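House rules for recording tabletop robot demonstrations: a walkthrough

Good demonstration data starts long before anyone presses record. If you have ever opened a folder of 1,000 episodes and found that half of them can't be compared with the other half, you know why a written set of rules pays off. Ours fits on two sheets of paper, hangs next to the Mora bench, and has made the work a lot more fun – really! When the boring choices are already made, you get to spend your attention on the task.

This page takes you through those rules in the order you'll use them. It assumes a single arm with a parallel gripper, a wrist camera, and a table you can control. We wrote the first version in August, after trying to merge our recordings with a set made at the Canudcombe site. Both teams had done careful work. We just hadn't agreed on anything.

Last revised 2025-09-09

Before you start

You will need:
Your task card (more on this below)
The objects for the task, plus one spare of anything that bends or chips
A lint-free cloth
The session log, on paper or in Cladotell
A second person for the first ten minutes of any new task

That last item is the one people try to skip. Please don't. A fresh pair of eyes catches a badly written task card faster than any script we have.

1. Write the task card first

A task card is a short, plain description of what the arm should do and how you will judge it. Write it before touching the robot. The card has four lines: the objects, the allowed starting arrangements, the goal, and what counts as a failure.

Keep the goal to something a stranger could check with their own eyes. "Tidy the table" is too loose. "The cup stands upright on the mat with no part over the edge" works beautifully. If two people on your team look at the same final arrangement and disagree, rewrite the line and try again. We had one card that went through this five times, and the final wording was shorter than the first.

Failures deserve as much care as goals. Write down whether a drop ends the episode or the operator may pick the object up and carry on. Either choice can be fine. Mixing them without a label is what hurts.

2. Clear and check the work area

Wipe the tabletop and let it dry. Walk around the full reach of the arm and look for cables, mugs, and elbows. Then check the emergency stop by pressing it, confirming that the arm halts, and resetting it. Do this at the start of every session, even if you did it an hour ago for somebody else's session.

Set the speed limit next. For new tasks and new operators we stay on the slow profile until the second person signs off. Your own site rules and the manual for your arm always win over this page, so if they ask for something stricter, follow them.

A few standing rules for people:
No hands inside the marked area while the arm is enabled
Long hair tied back, lanyards off
One person operates, and that person has the stop button within reach
If you need to touch an object, pause the arm first, every time

3. Set the camera and leave it alone

Wrist cameras get bumped. Tighten the mount, then compare a live view with the reference view saved for the bench. The fingertips should land in the same place in both. If they don't, fix the mount before you record. It's tempting to say "close enough" and correct it later in software, and we have lost whole afternoons to that sentence.

Lock exposure and white balance. Automatic settings look great on a screen, but they shift as the gripper moves over light and dark objects, and you end up with changes in the footage that have nothing to do with the task. Also turn off any lamp that isn't part of the bench setup. Window blinds go down and stay down.

4. Home the gripper and log the opening

Open the gripper fully, close it fully, and open it again. Listen while you do it. A click or scrape means you should stop and look at the linkage. Check that the fingers are snug on their mounts and that the pads, if you use them, aren't peeling.

Write the starting opening into the log. Every episode on a given card begins from that same opening unless the card says otherwise. This one takes two seconds and saves a surprising amount of head scratching when somebody compares runs between benches.

5. Place the objects from the list

Now the good part! Pick a starting arrangement from the card and set it up. Vary the placements on purpose, following the list, and resist the urge to nudge things into an easy spot. Operators are kind people, and they will quietly turn a handle toward the gripper if you let them. Our Wouters task set has 49 listed arrangements, and we work through them in shuffled order so that tired hands at the end of the day don't always get the same ones.

Thin and open shapes need extra thought. Wire goods are wonderful test objects because the fingers can go between the parts as well as around them, and a small change in angle gives you a completely different grasp. They also tangle with whatever is next to them. For these, the card should say:
Which way up the object may start
Whether another item may be threaded through it
Which part may be gripped, and which coated or capped parts are off limits
How far the fingers may go in before the operator must back out

Take a still from the wrist camera once everything is placed and the arm is at its start position. Save it with the episode number. With a wire rack on its side and a wooden dowel running up through it, one still tells you more than a paragraph of notes ever could. Check that both fingertips are in view and that you can make out where the dowel passes in front of the wires and where it goes behind.

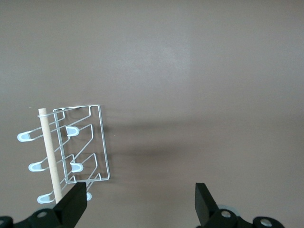 6. Record the episode

Say the task name and episode number out loud if your setup records sound, then start. Move at a steady pace. Small corrections are welcome, and you should leave them in: a model that only ever sees perfect approaches has no idea what to do after a poor one.

Don't stop the recording the moment the goal is met. Open the gripper, back away until the fingers are clear, and hold still for a slow count of three. That quiet tail lets a reviewer see whether the object stays put.

If something goes wrong, let the recording run until the arm is paused. Failed episodes are kept and labeled. They are never deleted from the bench, no matter how silly they look.

7. Label right away

Fill in the outcome before you reset the table. We use these labels:
Success: every line of the goal is met
Partial: the object was moved as intended, but one goal line is missed
Failure: any failure line on the card applies
Void: an outside problem, such as a camera dropout or a person reaching in

Add a short note for anything except a success. "Left finger caught on wire, backed out, second try slipped" is perfect. "Bad" is not very helpful to the person reading it next spring.

8. Review a sample before you pack up

Pick every tenth episode and watch it from start to finish. You're looking for three things: the starting view matches the reference, the label matches the card, and the quiet tail is there. In our last full batch of 108 episodes, this check found a camera mount that had slipped partway through, and we could re-record the affected ones while the bench was still set up. What a relief that was.

If a sampled episode fails the check, watch its neighbors on both sides until you reach good ones again. Note the range in the log.

When to change the rules

Change them between batches, never in the middle of one. Put a version number on the task card and on the bench sheet, and write both into every episode record. Old versions go in the binder behind the current sheet.

If you run a bench of your own and adapt this walkthrough, start with steps 1, 3, and 7. They cost the least and you'll feel the difference within a day or two of recording. The blank task card and the bench sheet are in the shared Mora folder, under "templates."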